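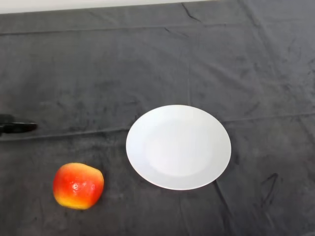
Progress report: tabletop arm build, Trarkgate shared workshop
To: Adoración Aguirre, Cunico small grants
From: Anqi Deng
Date: 12 April 2022

Summary

The arm is built, mounted and running from the head camera. We have moved from bench tests of the joints to trials with dishes and fruit. The budget is on track. The work is behind the plan in one area, the wrist, and I explain that below.

Work since the November report

The base plate was cut again because the first one flexed when the arm reached out past the middle of the table. The new one is bolted through the tabletop and has not moved since. All wiring on the arm now runs inside a sleeve, which stopped the snagging we had at the elbow.

The gripper fingers are the third version. The first two were printed too thick at the tip and pushed fruit away before they closed on it. The current ones are black, longer and narrower.

We changed the table covering as well. Bare wood gave the camera glare from the overhead lights and the software kept finding edges that were not there. A dark gray cloth fixed most of that. White dishes and a red apple are easy to pick out against it. The cloth has creases from being folded, and a few of the deeper ones still get reported as objects. I have been leaving them in, as a home table will not be smooth either.

Trials

The main task is to pick up an apple from the cloth and put it in or on a dish. We run it with a shallow white bowl and with a flat white plate. A run counts as a success if the fruit ends up in the dish, the dish has not been dragged, and the arm has gone back to its rest position without a person touching anything.

We logged 192 runs in this period. Of those, 182 were completed under the rule above. In 8 the fruit was dropped or missed the dish. The other 2 were stopped by hand when the wrist motor got too warm.

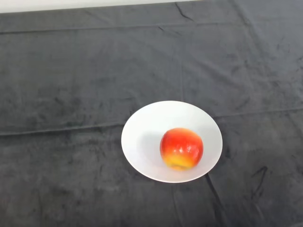
The bowl is the more forgiving of the dishes. If the release is a little off, the sides bring the fruit back toward the floor of the bowl and it settles. The difficulty is on the way in, where the fingers have to clear the rim. We raised the approach height to deal with this and lost a little time on each run.

With the plate, the approach is simple and the release matters more. If the fingers open unevenly the apple gets a push and can roll. Most of the drops were on the plate, and most of those came before we slowed the opening. The arm also pulls back to the left faster than it needs to once it has let go. I plan to slow that down too, mainly for the sake of people standing near the table.

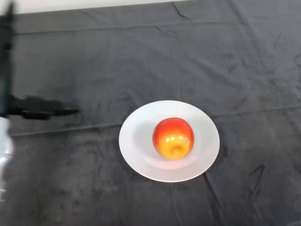

Problems

Wrist motor. The Zuvton motor we bought is strong enough but heats up in long sessions. We now rest it between batches, so a full set of runs takes most of an evening. A heat sink is on order. If that does not help, we will move to the next size up and the wrist bracket will have to be redrawn.

Camera mount. It drifts slightly over a session and has to be checked against marks on the wall. A stiffer bracket is drawn but not cut.

Shared space. The laser cutter at Trarkgate was out of service for part of the period and held up the bracket work. It is running again.

Spending

Spending is within the approved amount. The only change from the plan is that money set aside for a second camera went to the new base plate and the finger reprints. I cleared this with you by email before ordering. Receipts are in the shared folder, filed by month.

Next period

Fit the heat sink and repeat the long sessions.
Cut and fit the camera bracket.
Slow the return move after release.
Start trials with a cup, using the Ye planner settings we already have for the bowl.
Write up the build notes so that other members can make a second arm.

Request

I would like to move the end of the trial stage back by one month to allow for the wrist work. No extra money is needed. Please let me know if you want this on the change form or if a reply to this report is enough.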